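Home Syllabus Notes Readings Assignments Contact

Interior Materials II
Unit 4: Fabric-covered surfaces
Notes by Faustine Mallet

4.1 Scope

This unit covers flat and gently curved parts finished in woven or felted cloth: screens, pinboards, seat backs, wall panels. Loose covers were dealt with in Unit 3. Leather and coated cloth come later in October.

4.2 Cloth types

Woven cloth has a warp and a weft. It stretches least along either set of yarns and most on the diagonal, so the warp is normally set parallel to the longest straight edge of the part. Felt has no yarn direction. It can be cut at any angle, but it thins where it is pulled over a corner.

A melange is made from fibers dyed before spinning, usually in two or more shades of one color. From a distance it reads as a single tone. Close up it is speckled. Melange grays hide lint and light soiling better than a solid gray of the same average value, and small differences between dye lots are harder to see.

4.3 Edges

Wrapped edge: the cloth turns over the edge of the core and is fixed on the back. Minimum turn for this course is 66 mm. Trim after fixing.

Butted edge: the cloth stops at the edge and is held by a bead or a thin frame. Use it where the back of the part stays visible.

Sewn edge: two pieces meet at a seam. Keep the seam off the face where possible.

A wrapped edge has a small radius, even over a square core. Against a pale, smooth surface it gives a soft line. Specify a frame if the drawing calls for a sharp one.

4.4 Inspection

View the face square on first, then at a steep angle. The angled view shows ripples, glue marks and lumps in the padding. Check straight edges by sighting along them from one end. Record faults on the Sestmont sheet, one line per fault.

4.5 Reading before next class

Lorente, handout on tension and grain, sections 2 and 4. Bring the Tamiru swatch card.
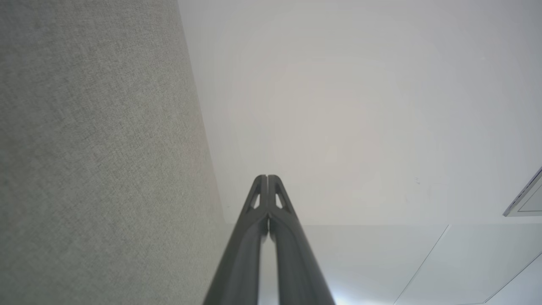 Should a speckled gray cloth be vacuumed or brushed for routine cleaning?

Vacuum it with a soft upholstery nozzle at low suction, working along the grain if the cloth is woven. Brushing is kept for dried dirt, and a stiff brush will raise the fibers on felt.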